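The Patience of the Left Hand

Last updated: February

The first thing they teach you at Skoleck is how to do nothing. You sit in front of a screen, you put your fingers into two small rings, and you wait. The robot on the other side waits also. Only when your shoulder is relaxed may you begin.

I came there to write about machines that learn kitchen work, and I expected to see programmers. Most of the people I met were not programmers. One had worked in a bakery, another had repaired watches. Their job is to perform simple tasks, such as moving a bottle or putting a pan beside the sink, so many times that a computer can find what the good attempts have in common. Inside the company this is called giving lessons. The person who gives them is called a driver.

There are 2 ways to give a lesson. In the first, the driver takes the arm itself by the wrist and leads it, a little like you would lead a child across a street. The motors become soft and the arm remembers where it was taken. In the second, the driver stays at a desk and moves a hand controller, and the arm copies the motion from a distance. The older drivers like the first way. They say they can feel the weight of the thing. The younger ones nearly all prefer the controller, and they are faster with it, although the watch repairer beat everybody in the month when I visited.

Skoleck does not begin with real dishes. A new driver spends the first weeks in a simulated kitchen, a program with the name Gethin. It has a counter, a sink and a collection of objects which the program can place differently for each lesson. If you drop a bottle in Gethin, you press a key and the bottle stands again. I dropped many. The strange thing for me was that I still pulled my feet back under the chair each time.

The teachers gave me a beginner's task: to pick up a pan and set it down inside the basin. I failed at it for most of the morning. My mistake was always the same one. I looked at the pan and not at the place where I wanted to bring it, and so I arrived crooked and touched the rim. A driver at the next desk told me to look first at the sink, for one full breath, and then to forget it. After this advice I had my first clean lesson. It was the 17th attempt. The driver beside me had recorded 88 before lunch and was now eating an apple.

What counts as a clean lesson is a subject of long arguments. A company called Trolgate, which buys lessons from Skoleck, wants them smooth and short. It refuses every recording in which the driver hesitates. The people at Gunach, a small research workshop in the same building, ask for the opposite. They want to keep the hesitations, the second tries, the moment when the gripper slips and the driver corrects it. A robot which has seen only perfect work, they told me, has no idea what to do after its first error. They showed me two arms, each trained by one method. The smooth one was beautiful until it missed a cup. Then it carried the air very carefully to the shelf and opened its fingers. The other one missed too, came back, and took the cup at the second try.

I asked if the drivers recognize themselves in the machines. I thought this was perhaps a silly question, but everybody had an answer. The former baker turns the wrist slightly before letting go of anything, a habit from thirty winters of trays, and the arm which learned from these lessons now does the same. It serves no purpose with a bottle. The engineers thought about removing it and then left it there.

By four in the afternoon my own hand was tired in a way I did not know before, deep in the base of the thumb. The rule is that one stops when this begins, because the tiredness goes into the lessons also. My total for the day was small. The library I was adding to had 737 lessons for this one kitchen, and mine would go in only after a driver had watched each of them to the end.

Before I left, I was allowed one more turn at the desk. The program put out a new arrangement, and I kept my hands in my lap and looked at the sink for one full breath.
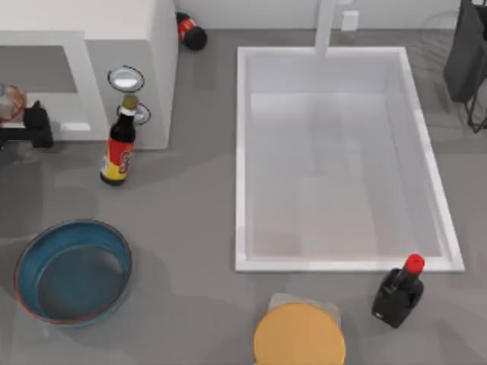 On the train home I noticed that I was reaching for my coffee in two movements, first above it and then down, as the drivers do. I have continued with it. My kitchen at home has become a slower place, and I put things down more gently than before, although the teachers would still say that my elbow is too high.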